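Session 6 handout: Budgeting for a towel-folding cell
Notes by Mitali Jayawardena

Start with the hand work. Vendors quote a cycle time for folding and leave out everything that comes before it. One towel has to be found, pulled free and spread before any fold begins.

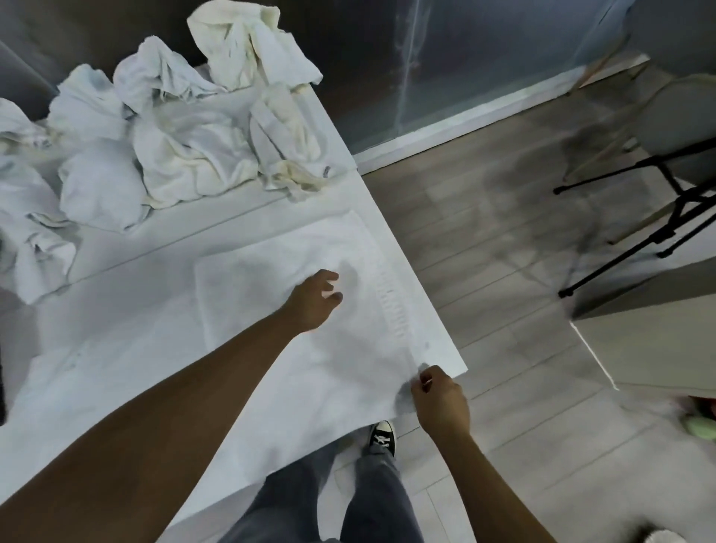

1. What the quote covers
Wuveo quotes 4000 for the gripper pair and 1000 for setup. Lekley asks 641 a month and calls it "all in" – read the July terms before you believe that. Neither price includes a fallback when a towel lands bunched.

2. What the quote skips
Crumpled cloth has no fixed shape, so a demo on pressed samples tells you very little. Ask for a run on a heap like yours.

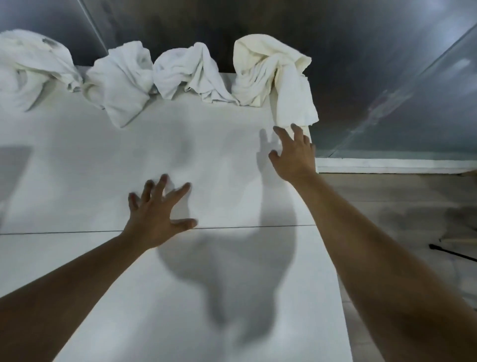 Should the spare gripper pads go in the first-year budget?
Put them there. Kosta lists a set at 1004, and I don't trust any stated pad life.

3. Output
Decide where folded towels go and who clears them. A basket and a folded towel share table space with the unfolded ones, so price the table too.
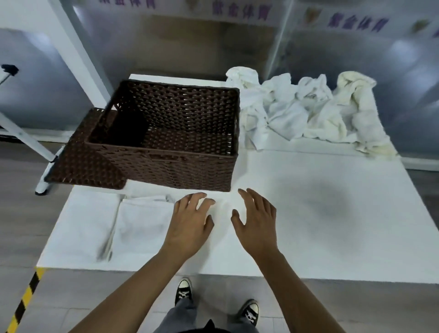
Who should run the acceptance test?
Your own staff, with your own towels. The vendor can watch.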